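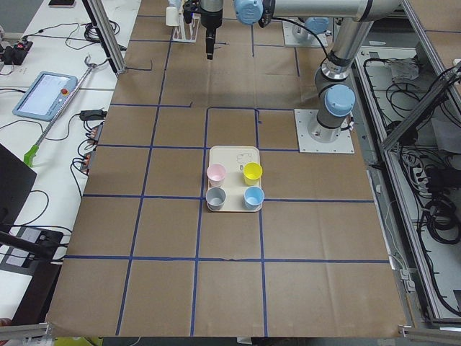 Issue 28

Hitberg Institute for Shared Meals. Thread for September: what we learned from one school year of family-style lunch, and what we are recommending to schools that plan to begin this fall. 1/15

By family-style lunch we mean that children sit at a set table, pass the food to one another and serve themselves. An adult eats the same meal at the same table. The cafeteria line is closed for that period. 2/15

The review covered 33 elementary schools in the Zetham and Judska districts. Piroska Magyar led the work in Zetham. Sevim Çetinkaya led it in Judska and wrote the section on kitchen staffing. 3/15

The most common question from principals concerned time. Most lunch periods in the two districts last 30 minutes, including the walk from the classroom. Schools feared that passing bowls would use up the whole period. 4/15

In the first weeks it often did. Several schools reported children returning to class hungry. The schools that recovered fastest had the tables set before the children entered, with water already poured at the places of the youngest grades. 5/15

We therefore advise against starting the program in the first week of school. Kindergarten classes in particular should have time to learn the building and the daily schedule. The third or fourth week is a better choice. 6/15

On pouring: small cups, half filled, and a pitcher that a six-year-old can lift with two hands. Schools that bought full-size pitchers replaced them by winter. Please consult your kitchen manager before ordering, as some dishwashers will not take the taller models. 7/15

On waste: the findings are mixed. Vegetable waste fell in Zetham. In Judska it rose through the fall and then returned to its earlier level. Ms. Çetinkaya notes that Judska changed its menu in the same period, and we do not draw a firm conclusion from that district. 8/15

On staff: 76 lunch aides answered our survey. Many said that the room was quieter. A large share also said that they had not been paid for the added setup time. Districts should settle this question before the program opens. 9/15

The Institute's position is that setup is work and belongs in the paid shift. We have written to both district offices on this point. The Zetham office has replied and will take it up in its next round of contract talks. 10/15

On allergies: shared bowls call for written rules. Every school in the review kept a separate serving set for children with listed allergies, and seated those children where the aide could see the bowls being passed. School nurses should approve the seating plan and review it whenever a new child joins a table. 11/15

Parents asked whether children are required to taste everything. They are not. A child may pass the bowl along without comment, and the adult at the table should do nothing more than hand it on. Guidance for aides on this subject has been rewritten and is two pages shorter. 12/15

The Ruangrit planning guide has been updated to match these findings. It includes a sample daily schedule, a letter to families and a cleaning checklist. Printed copies may be requested through your district office. Earlier editions should be discarded, as the section on hot soup is out of date. 13/15

Middle schools were outside this review. We receive frequent requests to include them, and Ms. Magyar is preparing a smaller study of sixth-grade lunch periods. Schools that wish to take part should have the consent of their principal and their food service director before writing to us. 14/15

Comments on the guide are welcome from kitchen staff, aides, teachers and families. Replies to this thread are read by the program office, but questions about an individual child should be sent to the school and should not be posted here. 15/15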